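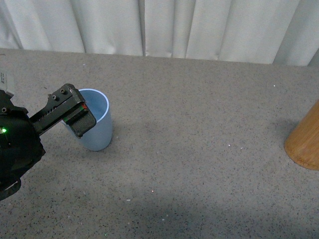
14/07/2019, Nirner sessions, vocal and drum day

Great day. Got the Skastgate tune down to 82 bpm after fighting it at a faster tempo since May, and the whole thing just opened up! The brushed snare finally has room to breathe, and the bass synth (Kuster patch 27, the one with the slow filter) sits under it without swallowing the kick.

Casimiro Cordero sang from noon on. We did 34 takes of the second verse, which sounds like torture but he was having a ball, and the last few had this lovely cracked edge on the high note. Keeping take 31 as the main, with the first line from take 12. Someone please check my edit at the join, I can still hear a breath that comes in early.

Signal chain, so we can get back to it: ribbon mic a hand's width off, pop shield, preamp gain at 2 o'clock, light compression going in, no EQ. Cas leaned in for the quiet parts and we let him, so there's some boom on "river" and "under". Dip the lows on those words only. Don't filter the whole track, it kills the warmth.

Tried the tape delay on the Brirkombridge chorus too. Dotted eighths were too busy. Quarter notes with the feedback way down, oh wow, much better, especially when the strings drop out. I printed it to its own track in case the machine drifts next time.

Still to do:
bounce rough mixes of both songs
re-amp the electric piano, left side is thin
new strings on the upright before the next bass session
ask Cas about a harmony on the outro, he was humming a third above while packing up and it was gorgeous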